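How I make a toasted sandwich lunch without wrecking the bread

I've eaten some version of this sandwich nearly every Monday since I moved to Siretcombe, and I still get asked how I keep it from going soggy. The trick is mostly in the order you do things, so let me run through it.

Get everything out before you touch the toaster. Bread, mustard, plates, whatever you're putting in the middle. I go with whole wheat because it holds up better than soft white, and I like a squeeze bottle for the mustard so I'm not hunting for a clean knife. Put the plates down next to the toaster so the hot slices have a short trip. I used to leave mine in the cupboard and then juggle toast like an idiot while I looked for them.

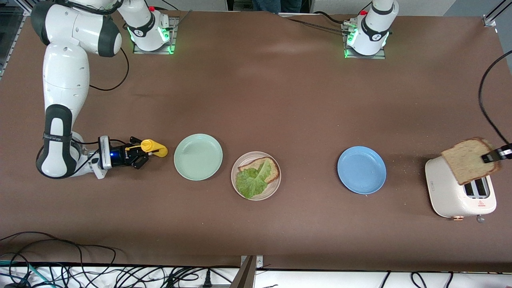
Now the dial. Every toaster lies about its numbers (my old Zerkico burned things on 2!), so do a test slice if yours is new to you. For a sandwich I want it a bit darker than I'd have it with butter, with a good firm surface. Pale toast goes limp as soon as the mustard hits it.

Drop the slices in straight, one per slot. If a slice leans it'll brown hard on one side and stay soft on the other. And if your bread is taller than the slot - most bakery loaves are - flip it over halfway through and give the other end a turn. Takes a minute longer, worth it. 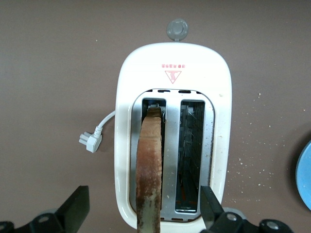

Once it's done, let the toast stand for a minute before you build anything. I lean two slices against each other like a little tent. Lay them flat on a plate and the steam gets trapped underneath, and there's your soggy bottom.

Mustard goes on next, thin, right out to the crusts. Then cheese on both sides, and anything wet (tomato, pickles) in between the cheese. Delwyn Ngata, who I share a kitchen with, puts the tomato straight on the bread and we have agreed to stop discussing it.

Last thing, crumbs. Unplug the toaster, let it cool all the way down, then pull the tray if yours has one and wipe the top with a dry cloth. I do mine every couple of weeks. If you smell burning before the bread has any color on it, you've left it too long.

Next up I'll do the fried egg version, which needs a different bread altogether.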